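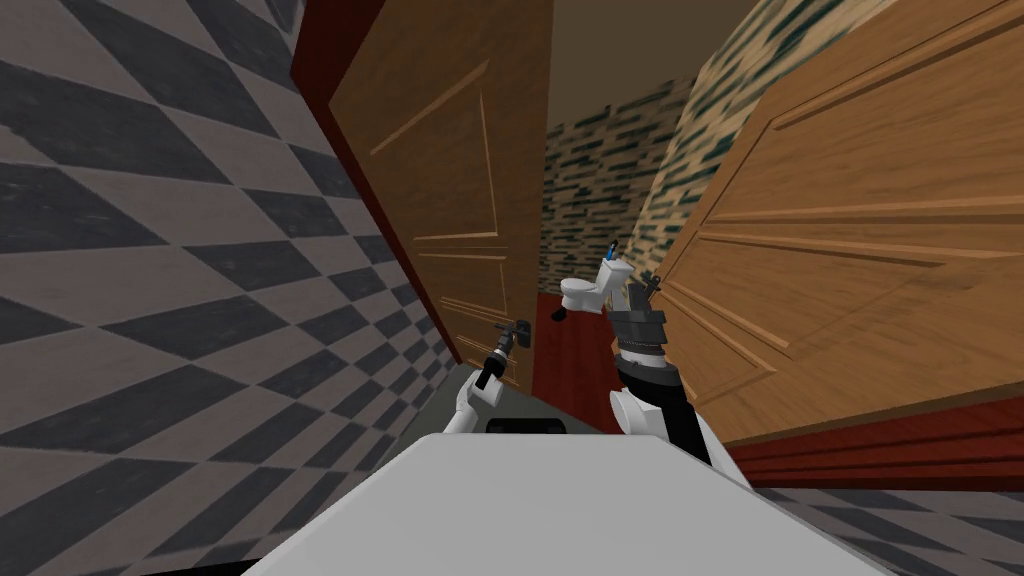
Relatório de andamento: programa de bolsas e formação, futebol feminino sub-17 e sub-19
Período: do início da pré-temporada até ao fim de agosto
Para: Fundação Cuvero, a/c Asmaa Ait Brahim
De: Arsalan Hayat, coordenação desportiva, Grandidance Futebol Clube

Cara Asmaa,

Pediu-me um relatório mais curto do que o anterior e com menos adjetivos. Quanto ao comprimento, fiz o que pude. Os adjetivos ficaram por conta da treinadora Hiba Hamdan, que reviu o texto e repôs alguns.

1. Plantel

Começámos a pré-temporada com 27 atletas inscritas e fechamos o período com 28. O saldo parece modesto e esconde bastante movimento: saíram três, entraram quatro, e uma das que saíram voltou ao fim de nove dias, depois de descobrir que no andebol também se corre. Está contada uma única vez, para descanso da vossa contabilidade.

Das atletas inscritas, todas têm exame médico válido. No relatório passado escrevi a mesma frase e faltavam dois exames, como a Asmaa teve a gentileza de assinalar a vermelho. Desta vez fui eu próprio ver as fichas.

A guarda-redes titular dos sub-19 continua a ser a única guarda-redes dos sub-19, o que simplifica muito as convocatórias. Estamos a treinar uma defesa central para a posição. Tem boas mãos e pouca vontade.

2. Treinos

O plano aprovado previa 39 sessões no período. Realizámos 37. As 2 em falta caíram na mesma semana, quando o campo municipal de Tazi foi cedido a um torneio de veteranos que, segundo o ofício, terminaria às 17h00. Às 19h30 ainda se discutia um fora de jogo. Treinámos no parque de estacionamento, sem bola, e a treinadora insiste que isso não conta como sessão. Aceitei a contabilidade dela.

A assiduidade melhorou desde que mudámos o início do treino das 18h00 para as 18h30. O autocarro que vem de Favport chega às 18h20 e chegava às 18h20 também no ano passado, quando preferimos atribuir os atrasos à falta de compromisso das jogadoras. Registo aqui a correção, com algum embaraço.

O trabalho físico ficou a cargo de Lahcen Ait Ali, que substituiu o anterior preparador sem custos adicionais e com muito menos música. As corridas longas foram trocadas por blocos curtos com mudança de direção. Tivemos uma entorse de tornozelo e uma contratura, ambas resolvidas, e nenhuma lesão de joelho, coisa que escrevo com a mão na madeira.
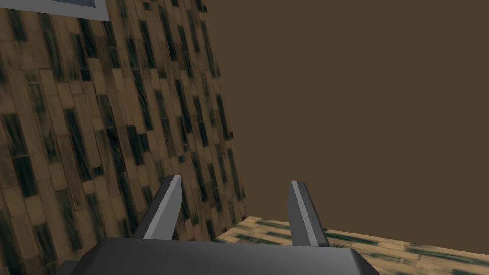
Na parte técnica, a prioridade foi a saída de bola sob pressão. Nos primeiros jogos de preparação a saída de bola consistia em entregá-la à adversária mais próxima, com passe rasteiro e boa execução. Ao quarto jogo já chegávamos ao meio-campo com regularidade. O que fazemos quando lá chegamos é objetivo do próximo trimestre.

3. Jogos de preparação

Disputámos seis: duas vitórias, um empate, três derrotas. A pior foi a de Favport, por cinco a zero, contra uma equipa que nos disseram ser de sub-17 e que tinha uma lateral com carta de condução. Não apresentámos protesto. O lanche oferecido no fim era muito bom e teria ficado mal.

A melhor exibição foi a última, em casa, com vitória por dois a um e o golo decisivo num canto ensaiado. Para ser exato, o canto ensaiado era outro. A treinadora pediu-me que não escrevesse isto.

4. Bolsas e encaminhamento universitário

As bolsas de transporte e de material foram pagas a todas as atletas elegíveis, dentro do prazo. As chuteiras chegaram com quatro semanas de atraso e nos números certos, o que o fornecedor considera um êxito.

Duas atletas do último ano assinaram compromisso com equipas universitárias. Uma delas tinha três propostas e escolheu a que ficava mais longe da família, decisão que a mãe comentou comigo ao telefone durante quarenta minutos. A outra só tinha uma e tratou-a com a mesma solenidade, com mesa, toalha e bolo. Iman Bensaid, que acompanha o apoio ao estudo, reuniu com as restantes finalistas e preparou com elas os vídeos e as cartas de apresentação. Convencemo-las a cortar os vídeos para quatro minutos. Havia um de vinte e seis, com agradecimentos.

As notas estão, em geral, estáveis. Três jogadoras têm matemática em atraso e passaram a fazer uma hora de estudo antes do treino. A sala do clube serve para isso desde que se feche a janela que dá para o bar.
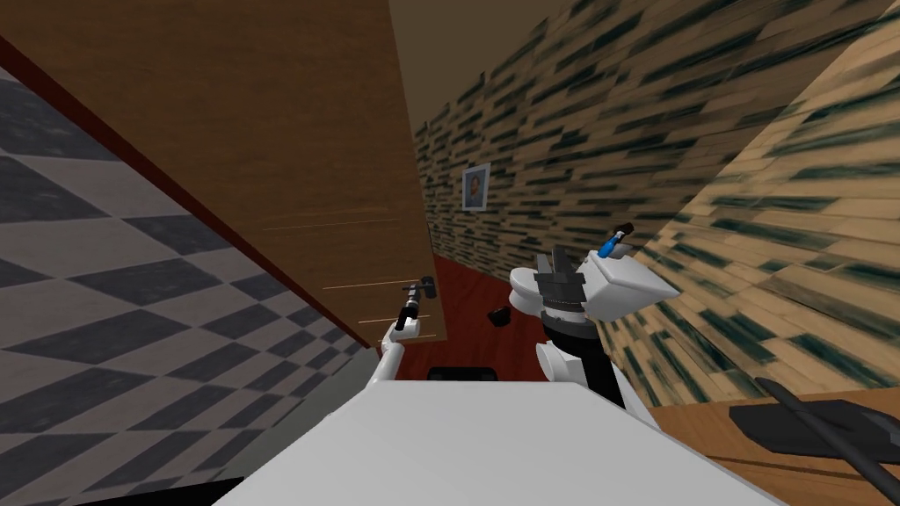

Ambiente de interior em simulação: painel castanho com veio de madeira e superfície axadrezada.

5. Execução financeira

Gastámos menos do que o previsto em deslocações, graças a dois jogos que passaram para nossa casa, e mais do que o previsto em fisioterapia e gelo. O gelo foi uma surpresa. Pedimos autorização para transferir o saldo das deslocações para a rubrica de saúde, sem alteração do total. O mapa de despesas segue em anexo, com faturas numeradas. Falta a do aluguer da carrinha, cujo proprietário promete enviá-la desde julho e atende sempre com grande simpatia.

A rubrica de comunicação continua intacta. Tínhamos previsto um cartaz. Temos um texto aprovado, uma fotografia de equipa em que toda a gente está de olhos abertos e três opiniões sobre a cor do fundo.

6. Dificuldades

A iluminação do campo secundário mantém-se como estava: metade. A câmara respondeu ao nosso pedido a confirmar que recebeu o pedido. A partir de outubro anoitece antes do fim do treino e vamos precisar de outra solução, provavelmente o campo de Favport duas vezes por semana, caso eles não guardem rancor pelos comentários sobre a lateral.

Falta-nos ainda uma segunda treinadora com habilitação para os sub-17. Hiba Hamdan tem orientado os dois escalões e, em dois fins de semana, esteve em dois jogos no mesmo dia. Aguenta bem, diz ela. Eu preferia não testar isso até à primavera.

7. Próximo período

Início do campeonato nos dois escalões, contratação da treinadora adjunta, sessão com as famílias sobre candidaturas a universidades e repetição dos testes físicos. O cartaz também.

Fico a aguardar a vossa resposta sobre a transferência entre rubricas, se possível antes da primeira jornada. A fatura da carrinha segue assim que a tiver na mão.

Com os melhores cumprimentos,
Arsalan Hayat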